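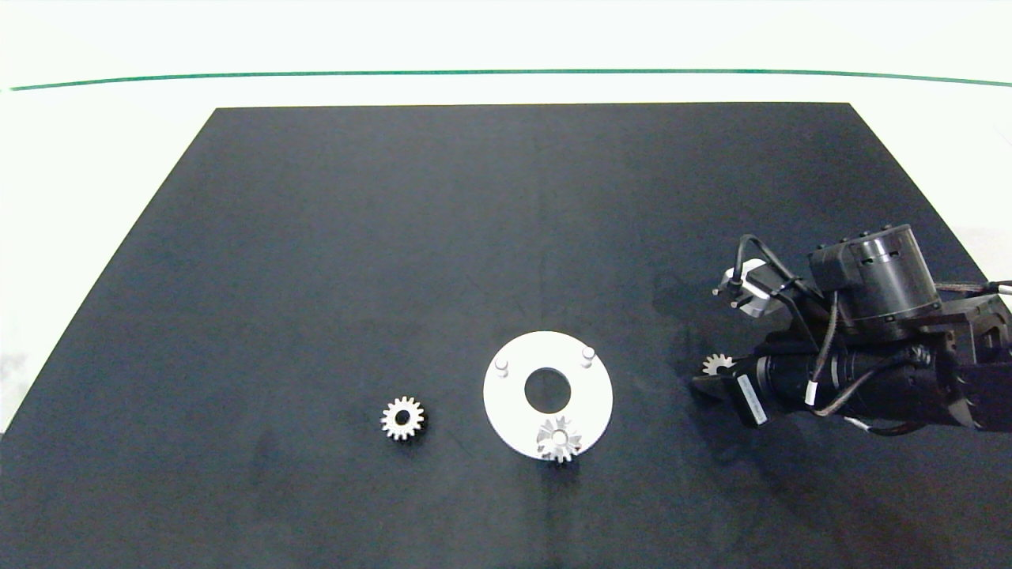

Search diary entries Search

October, late evening

Back to the gears. The Cerkine kit promises on its leaflet that three little gears on three little pegs will teach anyone how a gearbox works. I have my doubts. So far it has taught me that small gears roll off tables.

One gear sat on the lower peg, hanging over the rim of the white plate, and I can't make up my mind whether it's meant to hang over like that. The drawing in the leaflet is no bigger than a stamp. Another was lying flat on the black mat, off to the left, waiting its turn. The plate has a great hole in the middle which the leaflet calls a feature. A feature of what, it doesn't say.

I went through the Triltley forum again before supper. 190 replies on peg fit, and half of them say to push harder. The other half say never push. One man swears by a drop of sewing machine oil and claims 2000 turns without a squeak – I'd like to know who sat there turning it.

Bondomeck do a similar set with a fourth gear for the middle. More money, same leaflet by the sound of it. I'm not buying it.

The mat needs a wipe, it's all smudges on the left side. Tomorrow I'll try the two upper pegs before breakfast, while my eyes are fresh. If the teeth don't meet I shall write to Cerkine, and I expect they'll tell me to push harder.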